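Kitchen Table Talk > Cooking > Vegetables

Thread: Do you still salt eggplant before cooking?

wenjie_s
Thu 3 November
OK so I grew up salting eggplant. Slices in a colander, salt all over, wait, rinse, pat dry, the whole routine. My mother-in-law Mal-soon Wang watched me do it last weekend and asked what on earth I was waiting for. She cut hers up, tossed it in the pan, and dinner was on the table before mine was even rinsed. And hers was good! So do you all still salt, or have I been wasting half an hour of my life every week?

cirilo.cuautle
Still salt. Always will. I do 17 minutes, which is how long the kitchen radio show runs between breaks, and I've never had a bitter one. The people who say it makes no difference are mostly eating the long skinny kind.

tak_fan
It was a bitterness thing back when the seeds were worse. What you get in the store now is pretty mild. I quit years ago and my family never noticed a thing.

jihoon_g
Sort of agree with tak_fan but it depends what you're making. If I'm steaming it, no salt, it would be pointless. If I'm frying big round globe slices, then yes, because they drink oil like crazy and salting them first helps with that. I can get by with maybe half the oil.

wenjie_s
Frying is exactly where I'm stuck. Mine come out either greasy or leathery, and I can't seem to hit the middle. I've been using the globe ones from the discount bin, if that matters.
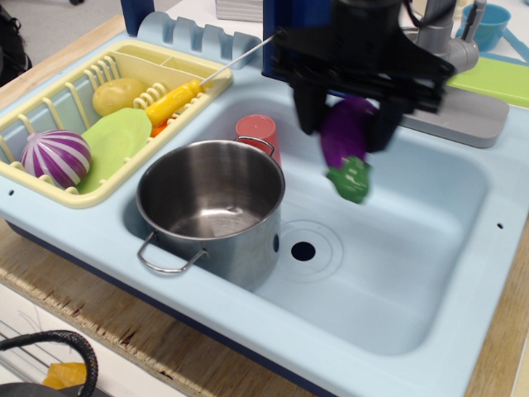 The other thing is I never know how hard to press them after rinsing. I usually squeeze pretty firmly in a dish towel and then they look sad and flat before they even hit the oil. Is that what's making them leathery?

cirilo.cuautle
Yes, stop squeezing! Lay them on the towel, fold it over, press with your palm once. And the discount bin matters a lot. Old eggplant gets brown seeds and that's your bitterness right there - no amount of salt fixes it.

jaein_oh
Going to disagree with Cirilo on that one. I buy from the sad bin all the time and salt definitely helps, though maybe it just makes everything taste better and I'm fooling myself. For greasy, try the oven. Brush both sides with oil, hot oven, flip once. I haven't fried a slice since I moved.

tak_fan
Oven eggplant is fine but it isn't fried eggplant, sorry. Different food.

jaein_oh
Never said it was the same! I said it was less greasy, and that was the question.

jihoon_g
Microwave the slices on paper towels for 4 minutes before frying. It does what the salt does, only quicker, and you don't have to rinse.

cirilo.cuautle
The microwave. My grandmother is spinning.

wenjie_s
Ha, mine too probably. OK, I did a batch tonight, half microwaved and half salted with the gentle press. The salted ones tasted better to me but the microwaved ones browned more evenly. My husband liked the plain unsalted one I threw in at the end, so his mother wins again. Trying the long skinny kind next - anyone know if you need to peel those?

tak_fan
Nope, leave the skin on.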